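Club News from Hivudura Robotics

7 December 2019

Our second season in the beginner league has started, and we want to tell families and friends of the club what we are doing this winter.

The biggest change is the workshop. Until August we shared one room with the chess group in the Pomare building, and every evening we had to put all the parts back into boxes. Now we have our own room on the second floor. It is small, but the practice field can stay on the floor the whole week. The students have already marked the starting zone with tape, and they had a long discussion on whether the line belongs to the zone. The rule book says that it does.

This year we have 20 students, divided into 2 teams. The older team builds the drive base and the lift. The younger team works on sensors and on the program for the first part of the match, when no student may touch the controls. They had trouble with the light sensor, which gave different values in the morning and in the evening. After many tests they wrote a short calibration step, and they run it before each practice. It takes 40 seconds. The older team would like it to be shorter.

The first scrimmage was in Wokosance. We lost the opening match because a battery connector was not pushed in completely. In the next matches the robot drove well, but the lift was slow, and the students came home with a full page of notes. They have decided to change the gear ratio and to make the arm lighter. The new arm should be ready before the regional event.

For the season we need some 2,000 dollars for registration, spare motors and the bus. The company Listitz has promised to pay for half of it. For the rest we will have a bake sale and a used book table in the entrance hall. If you have books in good condition, please leave them in the blue box by the stairs. We cannot take school books or magazines.

Parents who would like to come with us to the regional event should write to the club address soon, as the bus has few free seats. Safety glasses are needed for everyone who enters the pit area, also for small brothers and sisters. The club can lend you a pair.

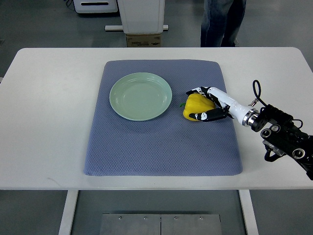

Pomare: Please keep the calibration step, even if the older team complains. We removed ours last year to save time, and our robot stopped in front of the wrong line in two matches. Are you looking for another team to practice with before the regional event? Our field is free most evenings.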